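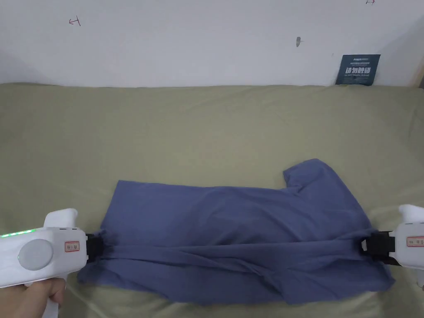

4. Folding T-shirts and other short-sleeved tops

This section covers folding on a bed or other soft surface. For shirts with collars and buttons, see section 5. For the Clevwood drawer dividers, see section 7.

Before you start

Pull the bedsheet fairly smooth. Small wrinkles do not matter, but a deep crease will show through thin cotton. Turn out any sleeves that are inside the body of the shirt and close the tumble dryer door if the bed is next to it.

Steps

1. Lay the T-shirt on the sheet, front side down, with the neck to one side and the hem to the other.

2. Take the hem with both hands, well apart, and draw it gently away from the neck until the body lies flat. Do not tug.

3. Smooth the shirt from the middle outwards with the flat of the hand.

4. Fold one long side in to the middle of the back. Turn the sleeve back on itself so that it stays within the fold.

5. Do the same with the other side. The two edges should meet or overlap slightly.

6. Bring the hem up to just below the neckline.

7. Fold in half once more for a shelf, or in thirds to stand upright in a Dilard drawer box.

Note: A Dilard box takes a stack up to 31 cm long. Leave a little space at the end so that shirts can be lifted out singly.

Note: On a soft mattress the fabric tends to sink at step 4. Slide the Undau folding board under the shirt first -- it can be pulled out again after step 5.

Caution: Check that the shirt is fully dry at the seams and hem. Cotton put away damp can mark and smell.

Caution: Do not iron on the bed. If a shirt needs pressing, use an ironing board and follow the care label.

Shirts with large prints

Leave out the last fold if the print is thick or rubbery, and keep these shirts at the top of the pile. If a print has stuck to itself, peel it apart slowly by hand before refolding.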